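Workshop notebook, Drurninley Local History Press
Entry dated 6/1/25. Written up by Araba Frimpong for the editorial file.

Work continued on the second part of the Sturkness book, which follows four households through the years before and after the harbour dispute. Chapter six was read aloud in full. The passage on the grain riot remains too long, and the reader loses sight of the widow Vukadinović for nine pages. I have moved her petition to the head of the chapter and cut the account of the magistrates' dinner.

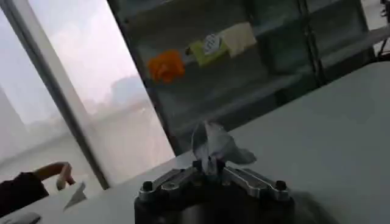 White paper on the gripper, grey tabletop behind.

The transcription of the parish letters now stands at 1,510 lines checked against the originals. Urszula Sadowski has asked that the old spellings be kept in quotations and made modern in the running text. This has been agreed, with one exception: place names follow the form used in the document itself, so that Zasness appears as "Sasnes" in the letters of the elder son. A note on this will go at the front of the book.
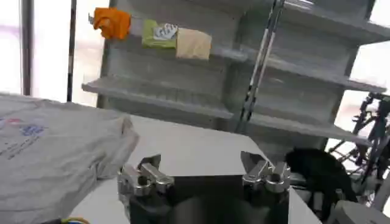 A difficulty has arisen over the date of the sea wall petition. The copy in the family papers is placed in April, yet two of the people who signed it are recorded elsewhere as being abroad until the summer. Either the signatures were added later or the heading was copied wrongly. Until the town minute book has been consulted, the text should say "in the spring or summer" and no more. The present wording in chapter seven claims more than we know -- please do not carry it over into the index.

The map has been redrawn at the larger size. The ferry crossing at Sturkness is now on the correct bank.
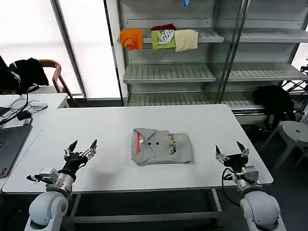 Urszula's remarks on the opening chapter were received and entered. She considers the first 30 pages sound but finds the manner too grand for people who were, for the most part, rope makers and small shopkeepers. I agree as to the first paragraph, which has been struck out. The second I should prefer to keep, as it is the only place where the price of bread is explained.

The print run was discussed again. The printer's estimate is for some 2,000 copies, with the plates gathered in one section. No decision was taken.

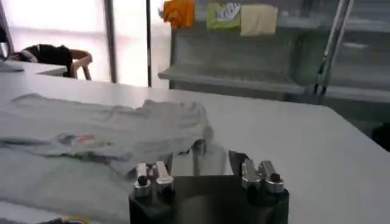 Outstanding matters:
Minute book to be requested for the petition date.
Footnotes in chapter 3 to be renumbered after the cut.
Permission for the Zasness letters still to be confirmed in writing.
Spelling of Vukadinović to be checked throughout, with the accent, including the running heads.

Chapter eight is with Urszula. I have kept the marked copy of chapter six on the shelf by the door, under the old proofs.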